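Pusley Door Pack: Gallery

The Pusley Door Pack is a set of simulated houses for testing mobile robots with two arms. It comes from Isik, the same shop that sells the Caretdale kitchen rooms, and it covers a single household job: getting a door open and getting through it. We have had a seat license on the bench since August. This page collects views from our runs, with notes on what the pack does well and where it falls short. The full write-up, with timing tables, is on the Reviews page.

Setup was done by Laurier Simard on a Thursday and took most of the afternoon. The installer expects a clean machine and complained until an older Zacharias physics plug-in was removed. After that it ran without trouble. Two robot models ship with the pack, and you can load your own if the joint names match the template. Ours needed a small edit to the wrist entry.

Each house is assembled from a parts list of walls, floors, doors and furniture. The current release has 1,513 door and room combinations. The sales page says 1,560, and Isik's support desk told us the difference is a group of sliding doors that were pulled for repair and will come back in a free update. Swing doors are all present. 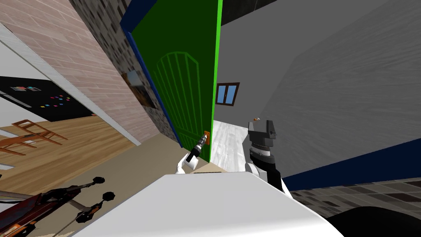 Green door in a blue frame, left gripper at the handle. Robot's own view, tilted.

Handles are small in this pack, and that is the main thing to know before buying. Kirsten Caron ran our stock grasp routine against the default set and had to tighten the approach before it would settle on the handle. The contact model is strict. If a finger lands on the plate, the run is scored as a miss, and the log says which finger and at what angle. We liked that. Some packs we have tried will pass anything that comes near.

Door weight, hinge drag and handle height can all be changed from one settings file. Changes take effect on the next reset. There is a random mode for all three, and it can be locked to a seed so that two people get the same house and the same door.

Furniture and wall finishes vary a lot from room to room. Bernardo Amaral thought some of the color choices were odd for a home — but a vision model trained only on white doors and beige walls is not much use to anyone, and he left the full range turned on.
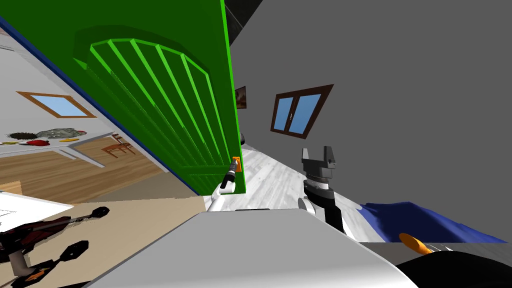
The second arm is the weak part of the pack. Both arms can be driven, but the included sample policy only plans for one at a time, and the manual gives the other a single paragraph. Josée Wong wrote a short script to hold the idle arm in a fixed pose during the approach. It is on our downloads page and works with either robot model.

Support was good. We sent two tickets and had a useful answer to each by the next morning. The manual is plain and mostly correct, though the page on camera mounts still refers to menus from the previous release.

The license is per seat, with updates included for the first year. A trial version with a small group of houses can be requested through Isik's contact form.

Testing and notes by Laurier Simard, Kirsten Caron, Bernardo Amaral and Josée Wong. Page edited by Réjean Pelletier.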